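Notes for the evening talk -- "Buying less paint"

(Wait for the stragglers. Thank Cecilia Lamptey for the room and the cookies.)

Hi everybody! I'm Anel Sibiya, and I've repainted my front room four times, so please learn from me instead of doing what I did.

Start with the Hernen apartment story. North-facing windows, a white I picked off a tiny card under store lights, and by suppertime the walls looked like skim milk. I blamed the paint. I blamed Ferdinand Riedl, who sold it to me (sorry, Ferdinand, I see you back there). What I'd never done was look at the wall at 4 in the afternoon.

**White is never just white**

Ask who has a white they hate. Hands up! Let them grumble a bit, then talk undertones -- blue, green, pink, yellow. Hold the card against plain printer paper and the undertone jumps right out.
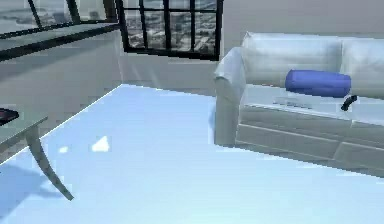
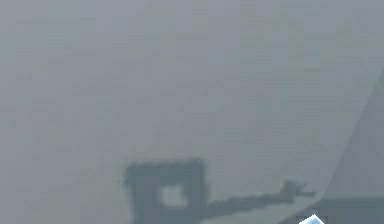

My rule is to paint a big board, two coats, and carry it around the house for a couple of days. Prop it by the window, then in the darkest corner, then next to whatever you're keeping. If that's a white sofa like the one in the first picture, check the folds, where the shading goes bluish-gray, and hold your board right up to them. A creamy white can look plain dingy beside that. Nabil Daher did this with a Trivine sample and switched colors on the spot, and he'd been dead set on it for months.

**Money bit -- keep it quick**

I spent up to $300 on paint I didn't keep. Sample pots are cheap, old boards are free. Pass mine around now (the Pretorius one is still tacky on the back, warn them!).

**Questions**

Zewditu Tamiru will ask about ceilings. Same board, held flat over your head, lamps on and then off. After that, cookies, and the leftover cards are on the table by the door.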